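Section 3. Connecting Power and Routing Cables

Applies to the Sikamo height-adjustable workbench, all frame sizes. Revised Mon 2 September.

Complete Section 2, Assembling the Frame, before starting this section. The bench must be standing on its own feet, level, with all frame bolts tightened. Do not connect the bench to a wall outlet until the instructions call for it.

3.1 Parts required

Control box with two mounting screws
Hand control with attached cord
Leg cords, left and right
Power cord
Cable tray with four screws
Adhesive clips and hook-and-loop ties (bag marked Brunet)

Parts in the Brunet bag are the same for every frame size. A few clips will be left over.

3.2 Mounting the control box

1. Locate the pair of pilot holes on the underside of the top, near the rear edge.
2. Hold the control box against the top with the row of sockets facing the center of the bench.
3. Drive both screws by hand. Do not use a power driver.
4. Check that the box does not shift when pushed from the side.

Note: Tops supplied before June have a third pilot hole. Leave it empty.

3.3 Connecting the legs and hand control

1. Plug the left leg cord into the socket marked L and the right leg cord into the socket marked R. Each plug clicks when fully seated.
2. Plug the hand control cord into the socket marked H.
3. Attach the hand control under the front edge of the top, on whichever side is more convenient for the main user.
4. Press each leg cord into the channel along the crossbar. The cord should lie flat for the full length of the channel.

CAUTION: Never join two leg cords or fit an extension to a leg cord. If a cord does not reach, the control box has been mounted the wrong way around. Return to 3.2.

3.4 Fitting the cable tray

1. Place the tray behind the control box with the open side up.
2. Start all four screws before tightening any of them.
3. Lay the power strip, if one is used, in the bottom of the tray. Its switch should face forward.
4. Leave the last hand's width of the tray clear at each end.

The tray is not a shelf. Tools, bottles and paper must not be stored in it. Power strips with a metal case should be secured with two ties.

3.5 Routing equipment cables

Cables fall into two groups. Fixed cables serve items that stay in one place, such as a lamp or a monitor. Moving cables serve items that are picked up and used in the hand. The two groups should be routed separately.

1. With the bench at its lowest position, run the fixed cables from the equipment to the tray. Secure them with ties.
2. Raise the bench to its highest position using the hand control. For this step only, connect the power cord to the wall outlet.
3. Confirm that no fixed cable is pulled tight. If one is, disconnect the bench, loosen the nearest tie and allow more slack.
4. Bring each moving cable to the top of the bench at the point nearest to where the item will be used. Secure it at that point only.
5. Hold each hand-held item at the farthest point of normal reach and check the run of its cable.
6. Look for loops that hang below the bench top. Take up the excess with a tie, leaving enough for free movement.
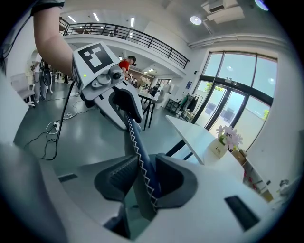
Figure 3. Moving cables: a navy braided cable, and a thinner black cable looping down toward the floor.

CAUTION: A loop that reaches knee height can catch on a chair arm or on the bench crossbar as the bench is lowered. Check loops each time equipment is added or exchanged.

Note: Braided cables are stiffer than plain ones and should not be bent sharply at the clip. Use the wide clip from the bag.

3.6 First movement test

1. Remove all loose items from the bench top and from the floor beneath it.
2. Press and hold the down button until the bench stops, then keep holding until the display shows 12.
3. Release the button. The display clears.
4. Raise and lower the bench through its full travel while a second person watches the cables from the side.

If the display shows any other number, disconnect the power cord, wait, and repeat from step 2. If the number appears again, record it and contact Skonbridge Customer Support.

3.7 Record of installation

Enter the frame number, found on the inside of the left leg, on the card at the back of this guide. Cards are to be returned to Capucine Gilbert, Product Records, Skonbridge, Prirnley. Retain the lower half with the bench.

Proceed to Section 4, Setting Stored Heights.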